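Build the Boring Robot First

I spent most of last winter telling anyone who'd listen that a pair of tabletop arms is the best thing a hobbyist can build, and by May I'd put in enough late evenings at our shared shop in Grovara to believe it even more. So let me make the case properly, and let me make it for the dull jobs, the kind that get no applause at all.

When Melur Chin and I started, we had a list of showy demos. Pouring tea! Playing checkers! Dayana Solís, who has the bench next to ours, looked it over and asked why we didn't just try plugging in a phone. We laughed, and then we tried to write down what plugging in a phone involves, and we stopped laughing pretty quickly. A cable is a horrible object for a machine. It has no fixed shape, it springs back, it crosses over itself, and the end you want is tiny and only fits one way.

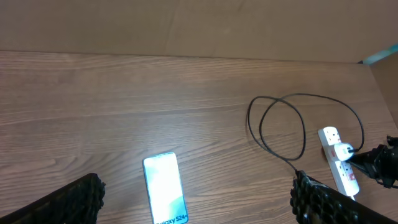
Phone, power strip, cable: the whole job on one desk.

That's the kind of work I wish more home builders would pick. You don't need to buy a thing. Everybody owns a phone and a cord that won't lie flat, and if your arms can deal with those two you've learned more than you would from 400 tidy pick-and-place runs with a foam block. (I did my 200 with the foam block. I can't remember a single thing they taught me after the first 10.)

The other half of my argument is that you should build two arms, even if money is tight and it means waiting. I know, I know, it doubles the screws and the wiring and the swearing. Aurelio Meléndez still thinks we should have put everything into one really good arm, and he's right that ours would be stiffer. But one hand on a table is always hunting for something to push against. With two, one can hold while the other works, and a whole class of problems that needed jigs and clamps goes away. Watch your own hands the next time you charge your phone.

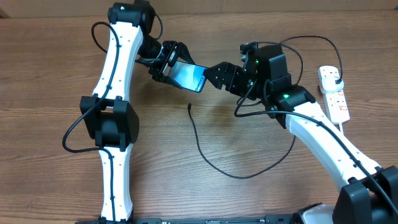

Handing something from one side to the other is where I fell for this hobby all over again. Both arms have to agree on where the thing is, and one has to let go at the right moment, and if your calibration is off by a hair you'll hear it. We spent 60 hours on calibration alone and I'd gladly do it over. Your own wiring gets in on it too, so leave slack at every joint and then leave a bit more.

Jintana Boonchu asked me when it'll be useful. Fair question! My answer is that I can plug in my own phone just fine, and I still want to come back tomorrow evening and try the connector from the other side.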